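Home > Products > Market Data > Desktop
Reading time: 4 min
Filed under: Trading Tools, Market Data, Small Offices

Vamow Desk -- closing-price and watchlist software for small investment offices

Vamow Desk is a desktop program for people who follow stock markets for a living but don't need a full trading terminal. It collects closing prices, index levels and company announcements at the end of each session and puts them in one table. It runs on Windows and Mac. Each license covers one office and up to 9 users.

The program is made by Plulon, which also sells the Buenaventura dividend calendar. The two can share a watchlist, but neither one requires the other.

What it covers

Vamow Desk follows 70 stock indices in Asia, Europe and the Americas. For each one you get the open, high, low and close, the change on the day and the change since the start of the year. Individual shares can be added by ticker or by company name. Where a company is listed in more than one place, the program asks which listing you want and remembers the answer.

Prices are end-of-day. If you need live quotes during the session, this is the wrong product. An intraday feed is available from several brokers and can be viewed in their own software alongside ours.

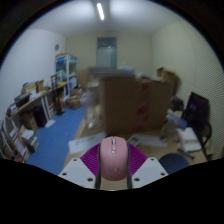
Currency handling is set per watchlist. A list of Tokyo shares can be shown in yen, in dollars or in both, with the exchange rate used printed at the foot of the column. The rate is taken at the close of the local market. Some customers prefer the New York close, and there is a setting for that under Preferences, Currency.

Working with watchlists

A watchlist holds up to 677 symbols. Lists can be sorted by any column, grouped by sector or country, and printed on letter or A4 paper. Right-click a row to add a note. Notes stay with the symbol and show up in every list that contains it, so a comment on a buyback announcement only has to be typed once.

Alerts are sent by email after the close. You can set them on a percentage move, a price level, a volume figure or a new company filing. An alert on a percentage move compares the close with the previous close and ignores anything that happened in between. Shares that have gone ex-dividend are flagged with a small "x" -- the price change is shown unadjusted unless you turn adjustment on.

Public holidays are already loaded for every market on the list. The new calendar is released each January as a free update. If an exchange closes early or is shut by weather, the table shows the last available price in gray with its date.

Export and reports

Tables export to CSV and to spreadsheet format. The daily report is a two-page PDF with the index table on the first page and your largest movers on the second. You can put your office name at the top and change the order of the columns. The font can't be changed in this version.

"We send the report to clients before they get in," says Áine Keane, who runs a small advisory office and has used the program for two years. "It took me an afternoon to set the columns up and I haven't touched them since. I would like a darker print on the second page."

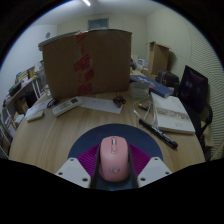

Reports can be scheduled by market. An office that follows Hong Kong and London can have one file after each close or a single combined file after the later one. The computer has to be on at the scheduled time. If it's asleep, the report is made when it wakes up, and the file name carries the session date and not the date it was made.

Importing from other software

Lists from Brostosex Portfolio can be brought in directly using File, Import. Other programs need to save to CSV first. The only required column is the ticker. Purchase price and quantity are read if they're present. Tickers that can't be matched are put in a separate list called Unmatched, where you can correct them by hand. Shares that have been renamed after a merger are the usual cause.

Please note that Vamow Desk does not place orders and does not connect to a brokerage account.

License and support

The license is annual and includes all updates issued during the year. When it runs out, the program still opens and your saved data can still be read and exported, but no new prices are loaded. Support is by email in English. Please include your license number and the version shown under Help.

Prices are supplied for information only. Plulon does not give investment advice, and figures should be checked against the exchange before they're used in a client statement.

Page last updated 25 Feb 2023

Get product updates by email. Enter your address to join the newsletter. You can unsubscribe at any time.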